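4.2. El asiento como superficie de acumulación

De todas las superficies domésticas que hemos estudiado en el proyecto Saludo, ninguna nos ha dado tantas alegrías como el asiento tapizado. La mesa, el suelo y la encimera tienen ya una literatura considerable; el sofá, en cambio, suele aparecer como el lugar desde donde se mira la televisión y poco más. Y, sin embargo, en los hogares que visitamos en Adier es allí donde terminan los envoltorios de una tarde entera, al lado de quien ha comido, al alcance de la mano y casi siempre mezclados con algo que no es un envase. Pichler lo llamó en sus primeras notas de campo «el segundo plato de la merienda», y la expresión nos ha acompañado desde entonces.

Nuestra muestra comprende 56 acumulaciones, documentadas en dos campañas. Para cada una anotamos el tipo de superficie, el tejido que la cubre, los materiales presentes y la vecindad entre ellos, es decir, qué toca a qué. Esta última variable, propuesta por Rasa Kairys, nos pareció al principio un capricho (y así se lo dijimos), pero ha resultado ser la más fértil de todas. Un envoltorio aislado informa sobre un consumo; un envoltorio apoyado en una lata, con un pañuelo encima, informa sobre una secuencia de gestos, aunque el orden exacto de esos gestos no siempre pueda recuperarse.

La figura 7 corresponde a una acumulación de la clase C (tejido oscuro, envases flexibles y material de bebida). 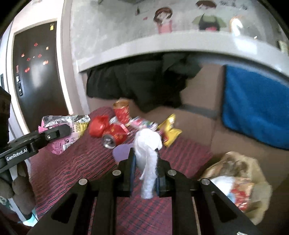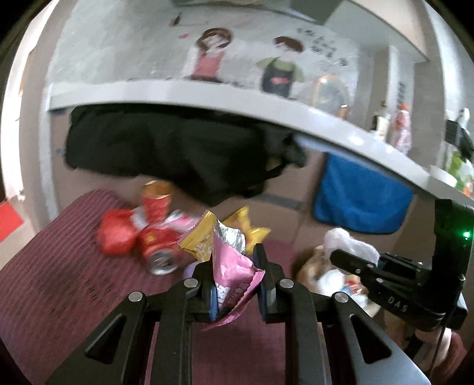

Figura 7. Residuos de merienda sobre tejido rojo oscuro.

La clase C es la más rica en contrastes y también la que más discusiones provocó durante la codificación. Agrupa acumulaciones en las que los envases flexibles dominan en número, pero los rígidos organizan el conjunto: la lata o el vaso llegan antes, se quedan quietos, y lo ligero se va arrimando a ellos. En la segunda imagen de la figura 7 se aprecia bien este tipo de vecindad, con una lata roja tumbada y un vaso de papel, también rojo, justo detrás, y a su lado un envase rojo arrugado. La coincidencia de color tiene consecuencias prácticas. Sobre una tela granate, lo rojo pasa inadvertido en una primera mirada, mientras que el rosa y el amarillo se localizan enseguida. Siham Dabbas observó el mismo efecto en otras 9 acumulaciones de la muestra y propuso incorporarlo al protocolo como «afinidad cromática con el soporte», una variable que hoy defendemos con verdadero entusiasmo.

Igual de interesante es el interior metalizado. Muchos envases de aperitivo están impresos en colores vivos por fuera y son plateados por dentro, de modo que el hecho de abrirlos cambia su aspecto por completo. El envoltorio rosa de la segunda imagen, rasgado por la parte superior, muestra ese doblez brillante hacia fuera. Para la codificación decidimos registrar por separado la cara exterior y la interior, tras comprobar que tres codificadores atribuían un mismo envase a materiales distintos según el lado que quedara a la vista – un problema que las fichas de Grultell, pensadas para cocinas, no contemplaban.

Queda el material blando. Pañuelos, servilletas y trapos pequeños forman una categoría incómoda, a medio camino entre el residuo y el objeto que se lava y se guarda. La pieza blanca y arrugada de la primera imagen ilustra la dificultad: puede ser papel o tela suave, y la decisión de tirarla o conservarla depende por entero de esa diferencia. Hannelore Frei sostiene que estas piezas deberían codificarse siempre como indeterminadas hasta que alguien las toque. Lukian Hrynyshyn prefiere asignarles una clase provisional y revisarla después. Hemos adoptado la segunda solución, con una marca de duda en la ficha, aunque reconocemos que la primera es más limpia y que volveremos a debatirla en la próxima campaña.

El tejido del soporte, por último, merece una atención que no le dimos en enero. Los pliegues retienen las piezas pequeñas y las esconden, y las rayas o los cuadros complican el reconocimiento de los bordes. Al recoger, los participantes tendían a retirar primero lo que sobresalía y a repasar después los pliegues con la palma – un gesto precioso, muy constante entre hogares, al que dedicamos el apartado 4.3.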